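Unit 4: Packing Mixed Orders in a Single Carton

Scope

These notes cover small mixed orders packed at a bench, one carton per order. Orders of a single product are handled in Unit 3. Students should have read the section on board grades and be able to identify a regular slotted carton by its flute direction.

A mixed order is any order in which the items differ in stiffness, weight or surface. The packer works from the pick list and sorts the items into rigid, semi-rigid and soft before anything goes into the carton. Sorting takes place on the bench. An item moved twice inside a carton is more likely to be creased or scuffed than one placed once.

Carton size

Choose the carton by the longest rigid item, then check the total volume. The Avico and Liang size charts use inside dimensions; the Jistmont chart uses outside dimensions and must be corrected for wall thickness before comparison. Allow 30 mm of clearance above the tallest item for top fill. Cartons with crushed corners or a wet floor are rejected.
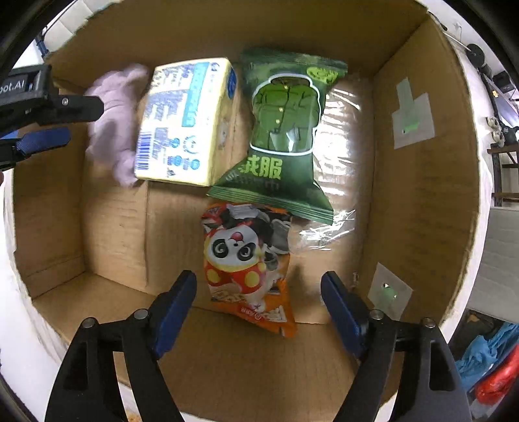
Placement order follows stiffness first and weight second. Rigid items go against a wall or against each other, flat face down where the shape allows it. Soft goods take up what is left of the floor area. A plush toy laid lengthwise along one wall, with a carton-shaped package against its other side, acts as side padding and needs no separate filler there. Sealed packets and snack bags are treated as semi-rigid: they hold their shape under light load but can split at the end seals. Where two of them touch at a seal, as with the green packet and the orange snack bag, check that neither seal is folded under before top fill is added. Glossy faces should not be taped or banded directly.

Void fill

Fill from the corners inward. Paper is crumpled loosely — a tight ball transfers load to one point and is marked as a fault. The Rika method sheet permits air pillows for top fill only.

Closing and checking

Close the minor flaps first. Tape the center seam with an overlap of 4 cm down each end panel. Press the top with an open hand; the panel should give slightly and return.

Bench exercise

Pack order 19 from the exercise sheet in no more than 14 minutes. Record the carton size, the placement order and the type of fill used at each side. Leave the carton open for inspection.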